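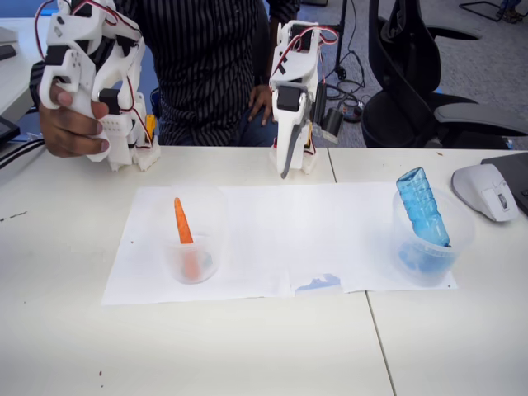 The woman who runs Savel would like it known that she never wanted to make a clog. She wanted to make a dress shoe. She spent four years on the dress shoe, and she keeps the only finished pair in a box on top of the filing cabinet, where she can see it while she packs clogs.

"It's a beautiful shoe," she says. "It hurts like anything."

The clog is called the Grellden, it comes in three colors, and if you live anywhere near Prulach you have probably seen a pair parked outside somebody's back door with the heels squashed down. The heels are not supposed to be squashed down. We will get to that.

I met her at the workshop at nine in the morning, which she had told me was the quiet hour. The phone rang four times before I had my coat off. Two of the callers wanted to know if the Grellden comes in half sizes. It doesn't.

"People hear 'no half sizes' and they think I'm being lazy," she says. "I am being lazy. But every size is its own last and its own set of cutting dies, and I'd have to charge for that, and then they'd call to complain about the price. So this way they only have one thing to complain about."

Her advice for anyone between sizes is to go down if you wear thin socks and up if you wear thick ones. If you wear both, depending on the season, she suggests buying two pairs. She says this with a straight face and I believe she has sold some shoes that way.

The name, for the record, comes from a bus stop. She used to wait there in the winter with wet feet, back when she was an apprentice to a shoe repair man, and she swore that if she ever got rich she would name a yacht after it. The clog is what there is so far.

It was the repair work that taught her what goes wrong with shoes, she says, and what goes wrong is nearly always the same. The sole comes away at the ball of the foot, where it bends. The stitching at the heel goes next. The upper, if it's decent leather, will outlast both of them by years, and then it gets thrown in the trash because the bottom fell off.

"I'd have these gorgeous uppers on the bench and nothing to attach them to. The sole was molded on in one piece at the factory, and there's no edge to get a knife under. You can glue something to it. It'll come off in the parking lot."

So the Grellden has a sole that is stitched on, in plain view, with thread you can cut with a pair of nail scissors. When it wears out you mail the clogs back and she puts new ones on. This costs less than a new pair by enough to be worth the walk to the post office, though she admits that most customers hold off until there's a hole.

"They'll send them in with a hole you can put your thumb through and a note saying 'just starting to go.' I had one pair where the man had lined it with a cereal box. He was very proud. It was a good job, too, he'd cut it neatly."

I ask if she fixed them.

"I fixed them and I kept the cereal box."

The first batch was 300 pairs. She sold them from a folding table at plant sales and farmers markets, mostly to gardeners, who were the only people who didn't care how they looked. She had priced them too low, a fact she worked out on the drive home from the third market, doing the sums on the back of a parking ticket. The ticket was the part that tipped it into a loss.

The second batch was 600, and that one nearly finished her. The leather came in a shade she describes as "liver." She had ordered chestnut. The tannery said it was chestnut. There were some weeks of letters about what color a chestnut is.

"In the end I sold them as liver. I didn't put it that way on the box. I called it 'autumn.' My sister said it looked like something you'd give a dog. They sold out by October, and I still get people asking when autumn is coming back, and I have to tell them never, I hope."

The cork in the footbed is better behaved. So is the rubber, which she buys in sheets from a firm called Rungrueang after two cheaper suppliers sent her material that smelled so strongly of tires that her neighbor came over to ask if something was on fire. She found Rungrueang by turning over a pair of sandals she liked and writing to the name stamped on the bottom. She had expected no answer. They sent her a sample the size of a doormat, and she used it as a doormat for a whole winter to see what would happen.

"Nothing happened! It was the most boring test I ever ran. I'd come in every night and look at the thing and it was just sitting there being a doormat. I placed the order in March."

There's still a piece of it by the door. I wiped my feet on it without knowing I was taking part in research.

About those heels. The Grellden has a low back, a raised rim that is meant to cup the heel so that the clog stays on when you go down a step. It took her months to get the height right. She made it stiff enough to hold and soft enough not to rub, and she is proud of it in a way she isn't proud of much else about the clog. And then people got them home and stood on it.

"Every single one of them. They can't be bothered to put a finger down the back. They just ram the foot in and off they go to the trash cans. I spent a summer on that heel. My own mother squashes them."

She tried stiffening the rim, and got letters about blisters. She tried a little printed card in the box, with a drawing of a foot going in properly. Customers told her the drawing was charming, and one had it framed. For a while she threw in a free plastic shoehorn, until she realized that people were using it to mix paint.

Last year she gave in, and the back is now cut so that it folds flat and springs up again. You can wear it either way. Sales went up, which she found insulting.

There is also the matter of the website, where the Grellden is rated by people she has never met. She reads all of it. She knows she shouldn't. Her favorite review gives the clog one star because the customer's husband now wears them to dinner. Her least favorite gives five stars and says they're perfect for somebody who has given up.

"I thought about that one for a long time. I was wearing mine when I read it."

Does she think of them as fashionable? She gives me the look I deserve. A magazine did once ask to borrow a pair for a photo spread, and they were sent back in January with the soles still clean and a scarf in the box by mistake. She wore the scarf. The magazine ran the clogs very small, next to a watering can that cost more than they did.

"The phone went mad for a week. All of them wanted to know about the watering can."

Savel now makes 2,000 pairs a year. She says that's as many as she can manage without moving to a bigger building, and she doesn't want a bigger building, as she has only just gotten the heating to work in this one. A chain of garden centers has asked her more than once to make them a cheaper version, with a molded sole, in lime green. She has a drawer for those letters. She won't say what they offered, only that she went and sat in the car for a bit afterward.

"I could do it. I know just how it'd go. It'd sell like crazy, and two years later they'd all start arriving here with the bottoms hanging off, and I'd have to write back and say sorry, can't be fixed. I did that job already. I did it for years, for other people's shoes."

She has strong views on care, and I was asked to pass them on. Brush the mud off once it has dried. Rub in some wax when the leather starts to look thirsty. Do not put them in the dishwasher. I laughed at that one and she didn't. Do not dry them on a radiator either, or on the hearth, or in the oven "on low," which is how one customer put it in a letter that began with the words "I only turned my back for a minute."

Cork doesn't burn well, she tells me. It does smell for days.

Toward noon she got the dress shoes down from the filing cabinet to show me. They're black, narrow, very plain, with a heel that looks as if it were poured. I said so, and she was pleased, and turned one over so I could see the stitching underneath, which nobody would ever have seen at a party. Each shoe has 32 separate pieces. The Grellden has a lot fewer than that and is, she concedes, the better shoe in every way that matters to a foot.

Would she try again? She has been thinking about a boot. Ankle height, stitched sole, something you could wear to work and then straight out to the chickens. She has made two so far, both lefts. The right is giving her trouble.

I tried on one of the lefts before I went. It was a little tight across the top, so I asked if there would be half sizes.

"Out," she said, and held the door.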